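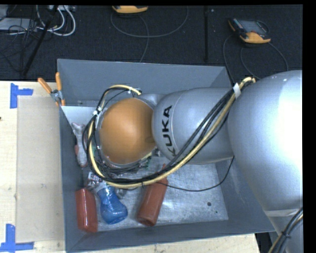

A trailer is finished when the sound mix is locked, according to the senior editor at Costigan, and the picture can go on changing for two more weeks after that. The company cuts trailers and television spots for independent distributors from two rooms in Brarkstead, and the editor agreed to go through the work on *Tarnorora*, a science fiction feature whose second trailer came out in September.

The first question was about length. The main trailer runs to 2 minutes and 8 seconds. "Cinemas want it under two and a half," the editor said. "The distributor wanted it under two. We delivered four lengths in the end, and the long one was kept for the website."

Costigan received the film as a rough assembly with temporary effects in 548 shots. Of these, 410 were marked by the production as unlikely to be ready in time. The editor's assistant logged every shot by reel, timecode, speaker and direction of movement before any cutting began.

"You work with what is left. If a shot has a green wall in it and the wall will still be green on delivery day, it goes in a separate bin. We put in a request for eleven of those to be finished early. We got seven."

Dialogue is chosen before pictures. The editor makes a transcript, strikes out any line that gives away the last half hour, and builds a spoken track of under forty seconds. For *Tarnorora* the track went through nine versions. The line that closes the trailer is made from two takes, recorded on different sets, and the room tone had to be matched by hand.

Asked whether audiences are right to complain that trailers reveal too much, the editor was cautious. "The test cards say people want less. The same people score the version with more in it higher. I have stopped trying to square the two."

The test in question was run at a cinema in Jiststead, with three versions shown before another feature. The version without the crash scored lowest on intent to see the film, and the crash went back in at 1:31. It had first been placed at the end.

Music took longer than the cut. The distributor's budget did not stretch to a known song, so Costigan licensed a library piece and had the percussion recorded again at a slower tempo. The stems arrived as separate files, and hits were moved by up to four frames to sit on the edits. The studio's standard note, the editor said, is "bigger", and it is generally answered by making the two seconds before it quieter.

There is also the matter of versions. Each territory needs its own title card, rating card and release line, and some need a different logo order. The delivery folder for *Tarnorora* held 2,000 files, counting subtitles and the stills used for online thumbnails.

"Most of my week goes on checking," the editor said. "Frame one, last frame, audio level, spelling of the title. We had one spot go out with the month missing. It was on air for an evening."

Costigan is now cutting a thirty-second spot for the home release. It uses the finished effects, and the green wall shots have come out of their bin. The editor has put three of them in so far.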